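# Prerkness Almanac Dataset

**Release:** September 2025
**Maintained by:** Gimia

## Summary

The Prerkness Almanac Dataset contains 3221 short entries on Hindu festivals, fasting days and planetary remedies, drawn from regional almanacs. Each entry gives the lunar month, the lunar day, the presiding deity and the planet linked with the observance. 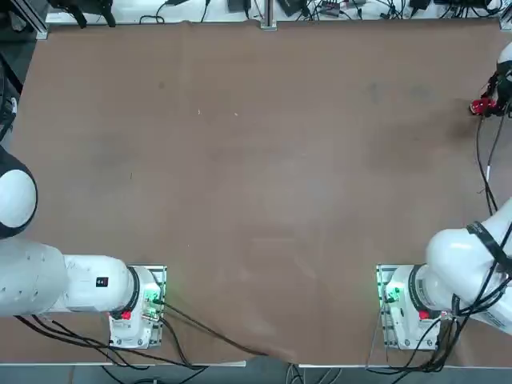 Dates follow the sunrise rule of the source almanac. Where two almanacs disagree, both dates are kept and the field `variant` is set to 1. Some 400 entries carry this mark — most are eclipse days and Ekadashi fasts.

## Fields

- `name`: festival name in Roman script
- `tithi`: lunar day
- `graha`: associated planet, blank if none
- `remedy`: text as printed in the source

## Limitations

Remedies are recorded as statements of belief and have not been tested. South Indian almanacs supply only 208 entries. Corrections are merged each December.

Search this site: Enter keyword Go

Related items
Itemo Moon Phase Tables
Aebischer Transliteration Key
Nakshatra Names, Short List

Comments (2)

Is the Amavasya list for Gujarat included?

The `graha` field is blank for Nag Panchami in my copy. Please check it against Rahu and Ketu.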